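We use cookies to keep you signed in and to count page visits. Accept | Manage settings

Filed under: Teleoperation > Recording demonstrations > Simulated arms

Gripper closes early on replay of recorded demos (simulation)

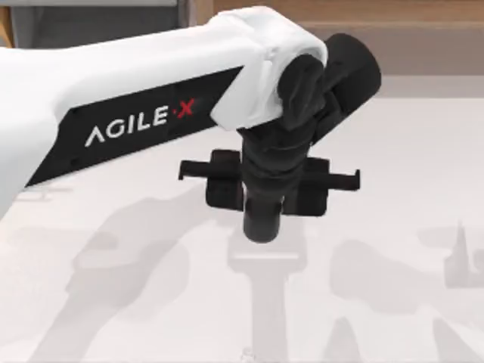

Posted by Shufen Lei, 3 Oct 2025

I am recording demonstrations by remote control for a pick task in simulation. The operator moves a small leader arm on the desk and the simulated arm follows. Joint positions and the gripper command are written to file at 50 Hz. The camera images are saved in the same file.

During recording everything looks correct. When I replay the same file open loop from the same start pose, the jaws start to close while the gripper is still above the part. Out of 200 episodes, 11 replay without this. The rest close too high and either miss or knock the part over.

Things I have checked:

- Start pose is restored exactly. I compared the joint values.
- The part is placed from the saved state, with no random offset.
- Physics step is the same in both runs.
- Replay sends the recorded joint positions as targets. The gripper gets the recorded command.

The arm path looks right but late. I trained a policy on this data before I noticed, and it does the same thing: closes in the air, then goes down. Is the data lost, or can it be repaired?

--

Kilian Kälin

Your two channels do not mean the same thing. For the arm you logged the measured position. For the gripper you logged the command. On replay you send the measured position as a target, so the controller adds its tracking lag a second time. The gripper command has no such extra delay. Result: the arm is late relative to the jaws, which matches what you see.

To confirm, plot one joint from the recording against the same joint from the replay and shift one until they overlap. With soft gains the shift can be several samples. If it is close to constant across the episode, this is your cause.

Repair, in order of preference:

1. If you kept the raw leader stream, rebuild the arm actions from it. Leader joint values after scaling and limits are the true commands. Keep the measured positions as observations only.

2. If you did not keep it, use the measured position n samples ahead as the action at the current sample, with n taken from the plot. Leave the gripper command alone. Drop the last n samples of each episode. It is an approximation and gets worse in fast moves.

3. Record again.

Do not raise the gains to hide the lag. You would then be replaying on a different arm from the one the operator was driving.

Also check that the images are stamped at render time and not at write time. On the Bornska setup we had a queue in between, and the images were late by a varying amount. A fixed shift does not fix that.

--

storkow_lab

Try a slower replay. Worked for us.

--

Shufen Lei

Plotted it. The shift is four samples on the shoulder and elbow and three on the wrist joints, nearly flat over the episode. The leader stream was saved for the later sessions only, so I will rebuild those and use the look-ahead on the rest, then compare. Slower replay did move the closing point down, but the policy has to run at normal speed, so it does not help me.

Image stamps are set at write time. Changing that now.

--

Kilian Kälin

With three and four, use a separate n per joint. Cut every channel to the same length afterward.

Related threads

Leader arm drifts after a long session, how often to re-zero
Idle time at the start of episodes: trim or keep?
Platex: converting old logs to the new episode format
Operator cannot judge height from one camera view
Gripper state as a binary value or as a width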